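Spare Parts Should Outlive the Warranty

The extractor fan in my bathroom stopped in July. It was a Prakulon ceiling unit, installed when the house was rewired, and it had given no trouble until the bearing failed. The bearing is a pressed sleeve in a plastic carrier. The carrier costs very little to mold. Prakulon no longer sells it, and the distributor in Lollham offered a complete replacement fan with a different hole pattern, a different duct diameter and a different mounting depth.

Replacing the fan therefore meant cutting plasterboard, fitting a duct reducer and repainting the ceiling. The total came to a little under $300. The failed component weighed less than a house key.

I have no complaint about the bearing. Sleeve bearings wear, and a designer who chooses one over a ball bearing has usually made a sound decision on cost and noise. My complaint concerns supply. The warranty on this fan ran for 36 months, and the parts list was withdrawn 2 months after the last units sold at retail went out of cover. A company that treats those two dates as one date has decided that its obligation to the buyer and the useful life of the product are the same length. For anything screwed to a building, they are very different.

Fixed equipment deserves its own rule. A kettle can be swapped in a minute, and the cost of replacement is the price of the kettle. A fan, a thermostat, a shower valve or a recessed light is tied to holes, pipes and wires that were sized for it. When the part disappears, the cost of failure passes from the product to the wall.
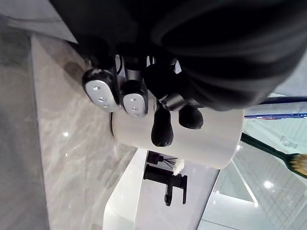
The standard objection is inventory. Holding slow-moving parts takes shelf space, ties up cash and requires someone to keep the records straight. All of this is true. It is also a cost that can be estimated at the design stage, when the manufacturer has failure data from testing and knows which two or three components will wear first. Nobody is asking for a warehouse full of housings and screws. Motors, seals, bearings and control boards would cover most repairs.

A second objection is that tooling wears out and suppliers close. In that case the drawings should be released. A dimensioned drawing, a material callout and a tolerance table would let any small machine shop make the carrier I needed. I took my broken one to a shop in Gruststead, where it was measured and judged simple to reproduce, except for the interference fit on the bearing. Without the original tolerance, the fit would have to be found by trial. I chose the new fan because I had no bathroom ventilation and could not wait.

Some firms manage this well. The Fuchs circulating pump in my basement is older than the fan, and its seal kit is still listed under the original part number. The kit arrived in a plain bag with a one-page sheet giving torque values. The pump was more expensive to buy – the difference in price was smaller than the cost of repainting one ceiling.

I would support a law with narrow terms. For equipment fixed to a building, wear parts should remain on sale for a set period after the last unit is sold, and that period should be printed on the box beside the power rating. When it ends, drawings for those parts should be published. Mounting dimensions should be held constant within a product line, or an adapter plate supplied.

The printed period matters most to me. Buyers already compare wattage, noise and airflow, and they would compare this as well.

Comments

ductwork_dan
The adapter plate point is the one I'd push hardest. I fit these for a living and the hole pattern changes every time they redo the catalog.

M. in Lollham
Same fan, same failure. I pushed the sleeve out and pressed in a generic one with a vise. Noisy but it runs.

quietside
Publishing drawings sounds fine until a badly made copy overheats. Who is liable then? The article skips this.

ductwork_dan
@quietside Whoever made the copy, same as any pattern part for a car.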